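Progress report to the Gostora Fund, 12 February 2022
From: Hiyori Onishi, Trarkilmont Community Tea Garden

Hi Radoslava,

Second report, and I'm happy to say there's more to tell than last time! When I wrote to you in June we had a hillside full of brambles and a lot of opinions. We now have tea in the ground — 442 young plants on the two upper terraces, all from the nursery at Utine, and most of them look pretty good going into their first winter. A few on the north side have brown leaves. Kenta Kobori thinks it's wind burn, so he has put up netting along that edge and we'll see what they do in spring.

The lower terrace is behind. The old stone wall had slumped in the middle and we didn't want to plant under it, so that money went to a mason first (you approved the switch by email, thank you again). She has finished the bottom half and comes back once the frosts are over. I'd rather be late there than have a wall come down on somebody.

Spending so far is on track apart from the water line. We budgeted for one tank and ended up needing a second, which put us $2,081 over on that item. Most of it came out of what we saved on fencing, and I've attached the receipts. I'm not asking for more, I just wanted you to hear it from me before you found it in the spreadsheet!

The tasting evenings have been the nice surprise. Asuka Kikuchi runs them and she keeps it very relaxed — five teas, small pours, lots of talking. People who came for the tea have started asking about plots, so the waiting list is growing without us doing much. We're still buying leaf from Sakamoto for these, as our own plants won't be ready to pick for a few years yet.
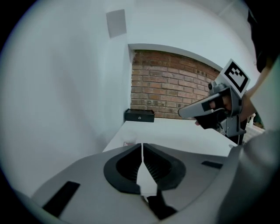

The white tabletop, Trarkilmont.

Next up for us: pruning, mulch, the rest of the wall, and a proper sign for the gate. Miyuki Ogura is drawing up a planting plan for the lower terrace and I'll send it along when she's done. I also still owe you the insurance certificate. It's in the mail, and I'll scan a copy too in case it goes astray.

Warmly,
Hiyori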